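Home | Projects | People | Open Bench | Contact

Small parts, two hands: the Skivulus student project

Skivulus is a student project at the Geddes teaching lab in Zillville. Its subject is the collection of demonstrations for a fastener-sorting and stacking task, recorded with hand-held grippers. Hiu-tung Yen leads the hardware side. Adaeze Okoro handles the recordings and the task sheet.

The task was chosen for its tolerances. "A washer lying flat on a table is a bad object to pick up," Yen said. "The fingertips have to come in low and level. If one tip touches first, the washer slides away and you spend the rest of the take chasing it."

The first version of the task sheet called for cubes and cups. Okoro replaced it in April. "We had cubes working and learned very little from them," she said. "A cube forgives you. With a washer you find out in one take whether your wrist angle is wrong."

Each participant begins with practice takes that are not kept. The recorded takes follow, with a limit of 35 seconds apiece. Going over the limit does not disqualify a take, but it is tagged and reviewed separately. Okoro reviews the tagged takes on Sunday.
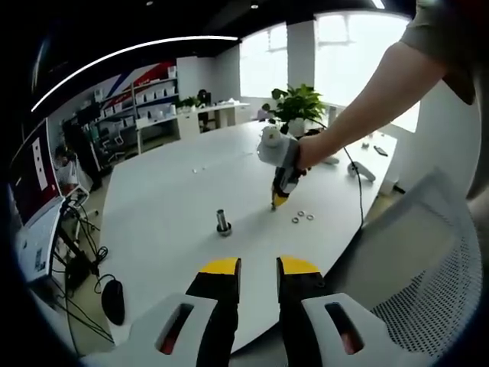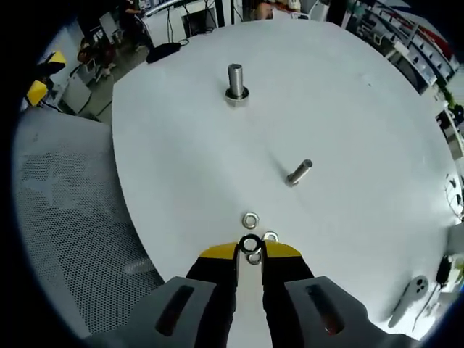

Reading time: 2 min

The fingertips on the grippers are yellow, with black behind them. Yen has no strong view on the color but several on the shape. "People ask for a thinner tip. A thinner tip gets under the washer and then flexes when you lift. We went back to the earlier profile after 109 takes with the thin one."

Parts on the table are washers, nuts and bolts. A bolt stood on its head can serve as a post, and the washer then has to be lowered over the threaded end. Okoro considers this the most informative step. "Picking up is mostly approach. Placing over a post needs alignment on two axes, and the fingers block part of your view while you do it. You can see people slow down."

Asked about the target for the term, she gave a figure of 1,000 accepted takes. The project counts a take as accepted when the part ends where the task sheet says and the fingers are clear of it before the recording stops. Dropped parts are permitted if they are recovered inside the limit.

Both students described the labeling as the slow part. Segment boundaries – approach, grasp, lift, place, release – are marked by hand in a tool called Fosero, written by an earlier group in the lab. Yen would like the grasp boundary set automatically from finger width. Okoro disagrees. "Finger width tells you the fingers closed. It doesn't tell you what they closed on, and a washer is thin enough that the difference is close to the noise."

They have agreed to run the automatic boundary on a subset and compare it with the hand labels. Yen is writing the script. The stacking step stays on the task sheet in the meantime, with the same time limit.

Contact the Skivulus project | © Geddes teaching lab, Zillville | Back to top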